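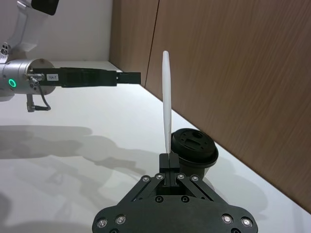

The Lid Always Wins

Thu 18 February
Posted by the management (me)

I have opinions about takeaway cups, and since the dishwasher is broken I have had a lot of time with takeaway cups lately. My own mugs are in the sink, where they have been since January, forming what I believe is called a habitat.

So I buy coffee out. Mostly from Tirel, the place on the corner, which switched to black cups last fall and put its prices up the same week. A black paper cup with a black lid looks very serious. It looks like it has a meeting at ten. Then you stick a white straw in it and the whole effect is gone, and you are a grown adult drinking out of something that resembles a small top hat with an antenna.

I like the straw, though. I drink at my desk, I type badly at the best of times, and a straw means I can lean over and sip without picking anything up. My loyalty app says I have 580 points, which is worth 68 cents off a muffin. I am saving them.

The trouble is the lid. There is a proper way to get a straw through one and I have never managed it. You line it up, you push, the straw bends in the middle like it has had bad news, and the cup starts sliding toward the edge of the table. Hold the cup tighter and the sides give. Hold it looser and off it goes.
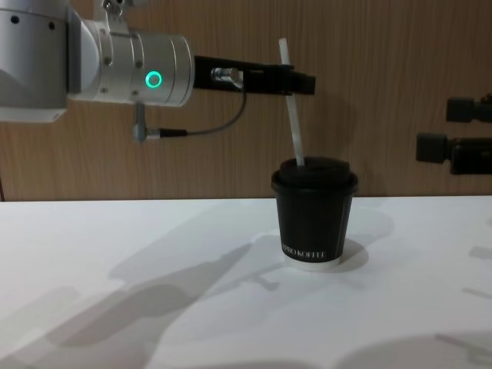
My current method is to hold the straw low down, close to the end that's going in, and go straight down with it. Leaning comes later. Once it's through, a straw will lean whichever way it wants and there's no point arguing.

I tried the reusable route too. The Hevetti tumbler was a present and has a lid in four parts, one of which I lost on a bus. The Jiver one is still in the cupboard with a smell in it. Neither of them would fit under the machine at Tirel anyway, and the guy there sighed both times - a long one, with shoulders.

The repair people say they'll come Monday for the dishwasher. They said that in January as well.

Filed under: Kitchen Grumbles, Coffee, Small Defeats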